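Surface finishes: changes to the Giltstead bench specification

The revised specification for worktops at Giltstead takes effect on August 3, 2021. It replaces the January issue, which should be removed from site folders.

Matt white remains the standard finish. Gloss is withdrawn for new orders owing to glare under the overhead lighting. Bench height stays at 900 mm. Cleaning is with neutral detergent and a soft cloth; solvent wipes and abrasive pads are excluded, as both void the Climero surface warranty.

Marks on the top are to be recorded at the monthly check as scuff, scratch or crack. Where the type is uncertain, enter "line, unclassified" and refer it to Rostam Karimi. Tops with a confirmed crack are taken out of use for wet work until inspected.

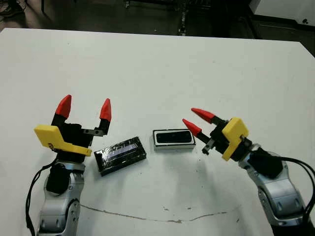 Photo: Sekar Kwok

Replacement tops are ordered through Pakzad on form 39. Allow five working days for delivery. Edge sealing is now included in the unit price and need not be listed separately. Queries on the wording go to Fereshteh Ghaffari.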